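Home Tickets Knowledge base Status Contact

Ticket 734 – Clirlow site, drop-outs on the wireless bridge
3 May 2021 – posted by site support

Reported fault: the link between the main building and the annexe goes down several times an hour. Phones in the annexe lose calls. Web pages load after a delay or not at all. Wired machines in the main building are not affected.

Equipment: two Voslow bridge units, one on each roof, same model and same firmware. Each is fed by a power injector in the cupboard below. The switch in the annexe is a Teltimau eight-port. Distance between the roofs is 700 metres with clear line of sight.

Log

Checked the event list on the main building unit. It shows the far end disappearing and returning with a gap of 7 seconds each time. Signal level before each drop is normal. No sign of a slow fade, so alignment was left alone for the time being.

Changed the radio channel at both ends. No difference. Changed it back.

Swapped the two power injectors. If the injector was at fault, the drops should have moved to the main building. They stayed with the annexe. Injectors ruled out.

Compared uptime on both units. The main building unit had been up since the last planned restart. The annexe unit had been up for four minutes. It is restarting, and the link is going down as a result. This should have been the first check and has been added to the list for bridge faults.

Firmware: reloaded the current version on the annexe unit and reset it to defaults, then restored the saved settings. Restarts continued at the same rate.

Ran the cable tester from the cupboard to the roof. Pairs one to three passed. Pair four failed on length, reading well short of the others. The run has a joint in it which is not on the drawings. It sits in a grey box under the eaves, and the lid seal had perished. Two of the contacts were green.

Cut out the joint and pulled a new outdoor cable in one piece from the injector to the unit, with a drip loop at the gland. Tester passes on all pairs. Unit came up at full speed on the port for the first time. Before this it had been settling at the lower rate, and the monitoring page does not flag that.

Left running overnight with a ping every second from the main building. No restarts in the event list. Longest gap was 2 lost replies, close together, at the time the nightly backup starts. This was treated as load and not as a fault.

Open items

The same type of joint box may have been used at the Cáceres office, which was cabled by the same contractor. Somebody on site there needs to look under the eaves and report back before a visit is booked.

Port speed alerts are to be switched on for all bridge units. The setting is under Monitoring, Ports, and is off by default.

The drawings for the annexe have been corrected to show the single run. The old cable is still in the duct – it is cut back at both ends and labelled as dead.
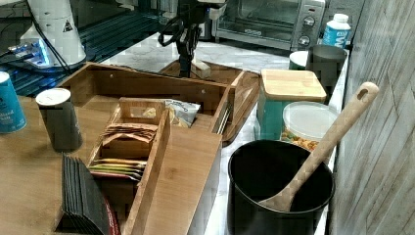

Ticket stays open until the reply from Cáceres is in. If the annexe link drops again before then, add the uptime of both units to this ticket before restarting anything.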